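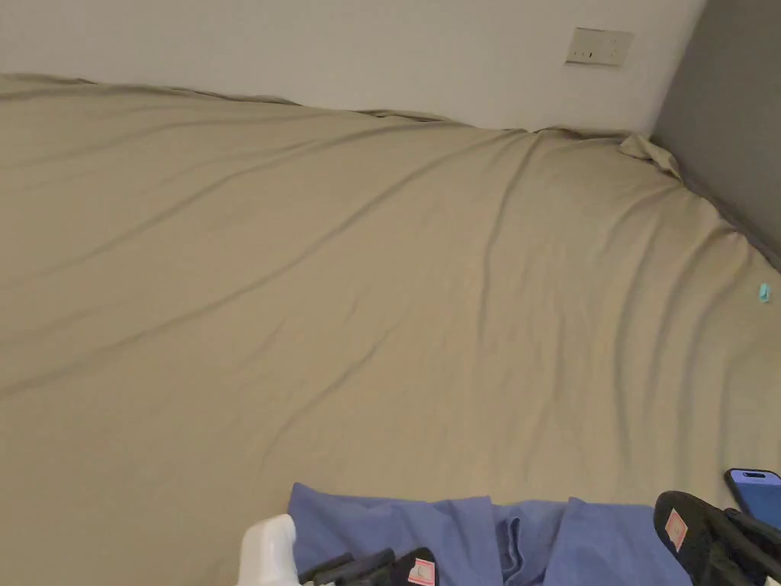 Ticket: Second arm for the bedroom task, quote no longer fits budget
Opened by: Thaís Leite
Assigned to: Peter Hudec
Priority: Normal (was Urgent, see below)
Status: Waiting on supplier

Thaís Leite
Opening this on 8th February so there's a record of what we asked for before everyone remembers it differently. We budgeted 2000 for a second Grallex arm so the bed-tidying work can go two-handed. The new quote has the arm at the old price and adds 600 for a "mounting and reach package" that was not in the first one. I'd like to know what it is and whether we can live without it.

Peter Hudec
Asked Olton, who handle the Grallex orders. The package is a taller column, a longer cable and a bracket. The bracket appears to be most of the money. I have held brackets before and none of them made me feel 600 poorer.

Thaís Leite
Do we need the column?

Peter Hudec
Depends where the bed is. Ours is up against a white wall at the head and a grey one on the right, so the base can't park on that side. The far corner, where the sheet bunches up between the two walls, is the worst spot in the room to get to. Slippers and a phone at the near edge are easy. Anything that rolls into the corner belongs to the corner now.

Gervásio Brito
Could we move the bed?

Peter Hudec
We could. Free, too, so I expect it to be rejected.

Edileuza Bastos
Budget side here. Moving the bed is fine by me, but the test plan says the room stays as it would be in a normal home, and a bed in the middle of the floor is a hospital. Please price the column without the bracket.

Peter Hudec
Olton won't split it. Tried Cavalcanti, who sell a column that fits the same base for 583, bracket included, delivery in 14 weeks. So we save 17 and lose a season.

Thaís Leite
Changing priority from Urgent to Normal, as nothing that takes 14 weeks is urgent.

Ismael Sales
Late question from the gripper side. Has anyone budgeted for fingertips? The stock Tretska ones are fine on slippers. For small stuff like that teal bit on the right of the sheet I want the narrow set, and they wear out, so it's a yearly line and should not go under the arm.

Edileuza Bastos
It was under "misc." Misc is empty. Misc was emptied by the cable trays.

Peter Hudec
Proposal: order the arm alone now, run it on the low column, and write down every reach it misses in the far corner. If the list is long we ask for the package in August with numbers attached — if it's short we buy fingertips.

Thaís Leite
Agreed. Ismael, send Edileuza a part number for the narrow set. Peter, ask Olton to reissue the quote with the arm on its own line.

Peter Hudec
Sent. They replied with the same quote and a new logo. Asked again.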